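Clanton's small-business blogging circle is back for October, and it has grown!

Margit Oláh, who runs the Trister bookkeeping studio, started the circle with 2 members. There are now 16, all writing one post a month and reading each other's drafts over coffee. 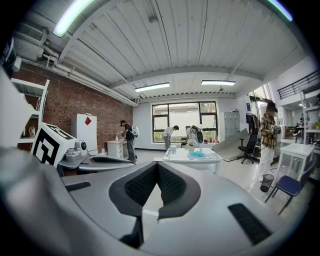 Itzel Villaseñor put up her very first post last month after years of meaning to - and 1,117 people have read it. "I kept refreshing the page," she says. "I was thrilled with 59!" 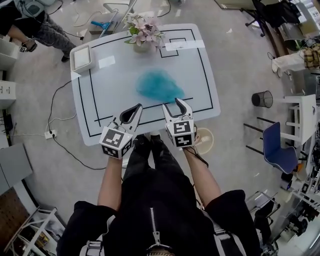

The next meetup is at the Mornen tearoom at 10 a.m. Bring a draft, even a messy one. New bloggers are very welcome.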